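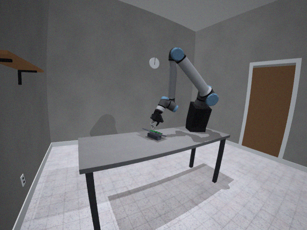 Work this period went mainly to the handling rules for the Margaritis cell, the second deliverable under the grant. The draft now has 19 rules, up from the five we started with. Most of the new ones cover the last part of an approach, when the gripper is pointed down with its fingers nearly touching the part. We model that stage first, with the arm on its pedestal at the rear corner of the table and a green board-like piece on top of the block, and a rule goes into the draft only after it has been run there.

Speed limits. The draft sets one limit for open travel and a lower one close to the part. Cistberg asked for a single figure to keep operator training simple. We have kept two for now and will go over it with them again on Tuesday.

Stopping and restarting. After any stop, the arm must back straight up before it makes a sideways move. Restart needs a person at the panel. Dasex has agreed to both points in writing.

Simulation records. We completed 62 runs. In 4 of them the gripper closed before the pose check had finished. The cause was a setting left over from an older script. Those runs were repeated with the setting fixed and the first results kept in the log.

Still open: wording on who may change a limit, and a sign-off form for tool changes. The form is behind schedule and will move to the next period. Spending is within the approved budget, and no change to the grant is requested.

Next period we will send the draft to Skular for outside review and begin the operator guide.

Submitted by Guadalupe Quezada, project lead

Related items
Margaritis cell: first progress report
Draft handling rules, comment sheet
Notes from the Dasex site visit

Contact the project office | Copyright Skular | Back to top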